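Notebook, Thursday, T. Hedlund
Room work: garments and cloths

Started with the clothing heap by the large window. Sort by fabric weight before folding; dark items kept in their own pile. Floor on that side to stay clear for walking.

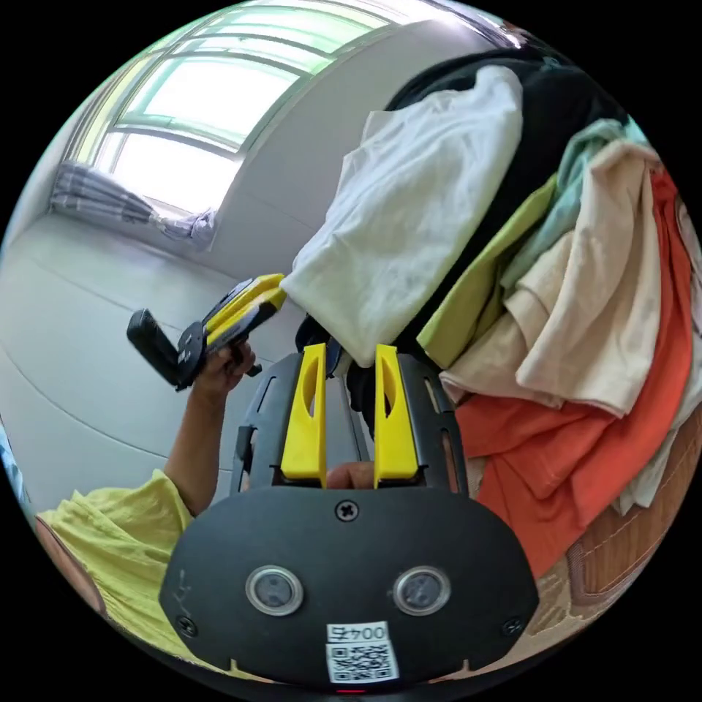 Cloths at the table

White cloth worked over the larger white sheet, on the bamboo mat. Grid lines on the mat serve as the fold reference. Procedure: lift by a corner, lay flat, halve, halve again. Fold error limit 5 mm, 3 passes per cloth. 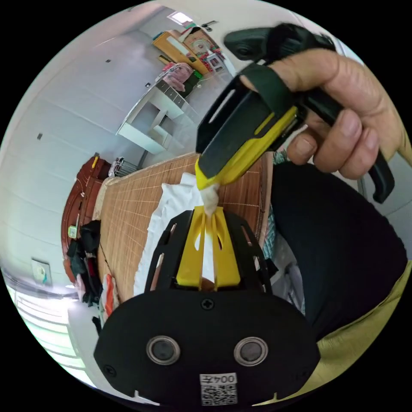
Dotness Textile Handling Group

S. Haugland to check the fold limit against the June sheet. Cabinet top not to be used for finished stacks. Next entry: towels.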